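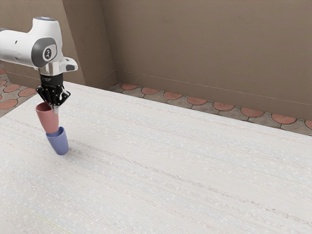
Prüfliste Simulation, Aufgabe »Becher stapeln«, Station Woddale
Stand: 8. Juli, geprüft von Toàn Phan

Liebe Kolleginnen und Kollegen, nehmt euch bitte die Zeit und geht die Punkte in Ruhe durch, auch wenn die Liste seit Juni ein bisschen gewachsen ist!

1. Not-Halt in der Bedienkonsole getestet: ja
2. Tischfläche frei bis auf die beiden Becher: ja
3. Kollisionsgrenzen an Unterarm und Handgelenk aktiv: ja
Bemerkung: Der Startwert ist wieder 2122, den lasst bitte so stehen.
4. Greifkraft auf 88 begrenzt: ja

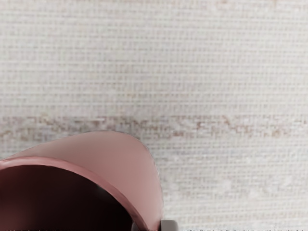 5. Fingerspitzen beiderseits der Becherwand, eine innen, eine außen: ja
Bemerkung: Schaut euch das bitte immer in der Nahansicht an, von weiter weg täuscht man sich gern (mir ist es selbst passiert).
6. Durchläufe mit Tischberührung markiert: offen
Bemerkung: Drei Durchläufe fehlen mir noch. Bitte nicht löschen, das Lernteam möchte auch die misslungenen Beispiele haben.
7. Ablage im Ordner Undia: ja

Danke euch allen, und meldet euch jederzeit, wenn etwas unklar ist.

Weitere Prüflisten
Jemumeck: Greifer wechseln
Thái: Kameras abgleichen
Undia: Datensätze sichten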